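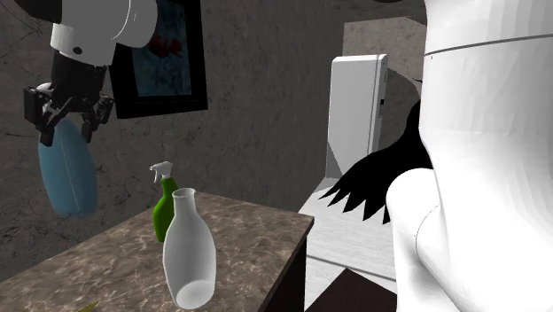
The Walside Indoor tennis tournament will move to a larger venue in Oltby next season, organizers said Thursday. The event has outgrown its home at the Prultirthorpe courts, where seating is limited to 700 and the practice area is shared with a public club.

The new site has 4 match courts, all with the same medium-pace hard surface, and a separate hall for warm-ups. The main draw will stay at 29 players, with the top three seeds given a bye in the first round. Qualifying will be cut from three rounds to 2, and the doubles event will keep its current format.

Play will begin in February, one week later than this year. Organizers said the change was made after several players asked for more rest following the outdoor swing. Evening sessions will start at 6:30 p.m. — half an hour earlier than before — and no match will be called to court after 10 p.m.

Masilela, which has supplied the stringing service at the tournament since it began, will also run the player desk at the new venue. Racket drop-off will open at 8 a.m. on match days.

Tickets for the qualifying rounds will remain free. Main draw tickets go on sale next month, first to holders of this year's season pass and then to the general public. Passes bought for the Prultirthorpe courts will be honored in Oltby, but seats will be assigned again to fit the new layout.

The Prultirthorpe courts will still host the Walside junior event in the fall. Entry forms for that tournament are already open, and players in the under-14 and under-16 groups must sign up through their home clubs.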